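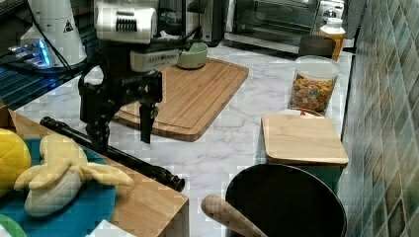 The board where it normally sits, with the toaster oven behind it

Leave a big bamboo cutting board out on the counter full time?

Posted by Inger Oddsson in Kitchen & Pantry
343 views

We moved into a rental in Dirnport in February and the kitchen has one decent stretch of counter. I keep a large bamboo cutting board in the middle of it. It has the groove all the way around the edge. It's too big for any of the cabinets and too wide for the sink, so it stays out day and night, flat on the counter. The toaster oven is against the wall behind it and the cereal jar lives off to the right.

My sister says a board should never be stored flat and that I'm going to ruin both the board and the counter. She keeps hers standing up in a rack, but hers is half the size of mine. The board is a Killisholm and I paid 25 dollars for it, so it's not an heirloom, but I'd like to keep it a few years. The leaflet that came with it only says to hand wash and dry.

What I want to know:

Is it all right to leave it flat all the time if I wipe it after each use?

Does the toaster oven matter? I use it most mornings and the wall side of the counter gets warm.

Do I need to oil it, and does the groove need anything special? Crumbs and juice collect in there and I never feel like it gets clean.

I don't know what the counter is made of. It has a white and gray marble pattern but it could be anything. The landlord hasn't answered my message about it. I do care about getting the deposit back.

Thanks in advance.

pell_street

Flat is fine if it's dry. The trouble comes when water gets under it and stays there. I've had a board out on my counter for years and the only time it warped was when I went away for a week and had left it down wet on one side.

What I do now is wipe the top, wipe the bottom, then lean it against the backsplash until I go to bed. In the morning it goes back down flat. If yours is too heavy to lean safely, prop one long edge up on a couple of wooden spoons so the air gets under.

Wash both sides even if you only cut on one. If you only ever wet the top, the top swells and the bottom doesn't, and you get a board that rocks.

For the counter, lift the board and look at what's under it once in a while. If the surface is real marble, lemon juice or vinegar will leave a dull spot, and you won't see it happening with a board on top. If it's laminate you mostly need to worry about the seams.

Can't help with the toaster oven, I don't own one.

Marl_and_Co

Throw it out and get plastic. Bamboo is hard on knives. Plastic goes in the dishwasher and you stop thinking about it.

Inger Oddsson

I don't have a dishwasher, but thank you.

quietburner

I'll take the toaster oven and the oil.

Look in the toaster oven manual for the clearance it asks for. It will usually give a distance for the sides, the back and the top, and they don't all match. Keep the board outside of that. I had a Uretti that threw a lot of heat out of the door side, and the board I kept in front of it got a long crack along one of the strips. I moved the next board a hand's width forward and have had no trouble with it. Put your palm flat on the far end of the board after the oven has been on for a while. If the wood feels hot, move it toward you. I would also not open the oven door down over the board and leave it hanging there. And don't set the hot tray on the bamboo, even for a minute. The glue between the strips doesn't like it.

Oil: food grade mineral oil, the plain kind from the drugstore. Don't use olive oil or sunflower oil, they go sticky and then they smell. I use a bottle of Bárány board oil because someone gave it to me, and I can't tell any difference from the cheap stuff. When the board is new, oil it 3 times in the first month. After that, when it looks pale or water stops beading on it. Wipe it on with a paper towel, both faces and the edges, let it stand on its edge overnight, wipe off what's left. Make sure it's all wiped off before you lay it back on the counter or you'll get a greasy outline.

The groove: an old toothbrush and dish soap. Go around once, rinse, then run a dry cloth along it with your fingertip. The corners hold the most. If it still smells, coarse salt and half a lemon, leave it a few minutes, then rinse it well. Do that over the sink, given what pell_street said about marble. If it's already rough or fuzzy in there, fold a bit of 80 grit paper and go lightly, then something finer, then oil it again. I wouldn't start with that on a newish board.

Inger Oddsson

This is very useful, both of you. I pulled the board forward this morning and checked underneath, and there was a damp patch at one corner but no mark once it dried. I'll try the wooden spoons tonight. Oil is on the list for Monday.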